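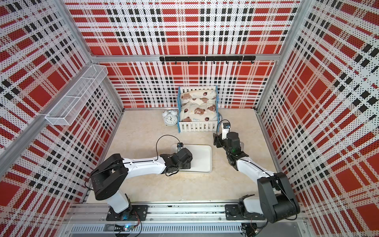 Red, white and black plaid wall panels with a black hook rail and a white wire-mesh basket shelf.

Display Assistant (part-time, with possibility of full-time)

Tekia is a small studio which makes window displays and shop interiors for independent stores. Our clients sell shoes, tea, garden tools, stationery, children's clothes and many other things. We design the displays, build them in our workshop in Murneck, and go to the stores to put them up. Now we are looking for one person to join our team as a display assistant.

The position starts in February, when we begin to prepare the spring windows. This is a busy season for us, and it is also a good time to learn, because many different jobs go through the workshop in a few weeks.

About the studio

We are 5 people. Two of us make the designs, two work mainly in the workshop, and one takes care of the orders, the van and the calendar. In practice everybody helps with everything, also with sweeping the floor. Our workshop is on the ground floor of the old Bellis building, next to the bus stop. The office is above it, and you will use both.

We started with paper and fabric displays, and they are still the work we like most. In recent years more stores ask us also for the practical things: shelves, hooks, panels, small furniture for the counter. A display must be nice to look at, but the shop people must be able to take a product from it forty times a day without the display falling apart. We spend a lot of time on this second part.

What you will do

Most of your week will be in the workshop. You will cut and cover panels with paper, fabric or printed film, paint and sand, put hooks and rails on the walls, and pack the finished parts so that they arrive without scratches. You will also label the boxes. Please do not think this is a small thing, we once lost one whole evening in a store looking for one bag of screws.

On installation days you will travel with one or two colleagues to the store. Installations are often early in the morning or after the shop is closed, so on these days the work can start at 6:30 or finish at 9 in the evening. We plan them in advance and you get the free hours back in the same month.

From time to time you will:
— take measurements of a window or a wall in a new store
— order materials and check the deliveries
— take apart old displays and sort what we can use again
— make small test pieces, for example to see how a pattern looks when it is repeated on a big surface

The last point is more difficult than it sounds. Checks, stripes and plaids are very popular with our clients, and they must meet in the corners. If the pattern is 3 millimeters wrong on one side, every customer sees it, even if they cannot say what is wrong. We will teach you how we do it, but you should be a person who gets annoyed by a crooked line.

What we expect from you

You do not need a diploma. It is important that you have worked with your hands before, at a job, at school or at home. Maybe you have built stage sets, sewn curtains, framed pictures, hung wallpaper or repaired furniture. Tell us what it was and show us a photo if you have one.

We also ask for the following:
— you can read a simple drawing and measure exactly
— you can lift 16 kilograms and stand on a ladder
— you are polite with the people in the stores, also when you are tired
— you speak enough English to understand safety instructions and ask questions
— you can come to work on at least three days a week, and Monday must be one of them

A driving license is an advantage but not a condition. The same is true for experience with a sewing machine or with drawing programs. Several of us have English as a second or third language, so please do not worry if your letter has mistakes.

What we offer

The contract is for 24 hours a week in the beginning. After 5 months we will sit down together and decide if we go on, and if you would like more hours. Travel time to the stores is paid as working time. You will receive work clothes and safety shoes in your size, and lunch is paid by us on installation days.

The pay depends on your experience. We will tell you the exact amount in the first phone call, before you spend your time on an interview.

There is a kitchen with a proper stove, and a room where you can keep a bicycle. The workshop is heated, but in winter it is still not very warm near the big door. Bring a sweater.

How to apply

Please send us an e-mail with a short letter, one page is enough. Write what you have made, what you would like to learn, and which days you can work. A CV is welcome but it can be simple. You can attach up to 3 photos of your work. We do not need a portrait of you.

Address your letter to Reet Lapiņa, who manages the workshop. If you have questions about the hours or the contract, ask for Satish Rajan at the office number, in the afternoon. In the mornings the saw is running and we often do not hear the telephone.

We read the applications as they come and we answer all of them, normally within two weeks. If we think it could be a good match, we will invite you for a trial day. It is paid. You will cover one panel, help with one real order and eat lunch with us, and you can see if you like the work and the people.

For the trial day please wear closed shoes and no loose scarf or long necklace. The entrance is from Hereck Street, through the yard, door number 31. The bell is broken — knock on the window beside the door.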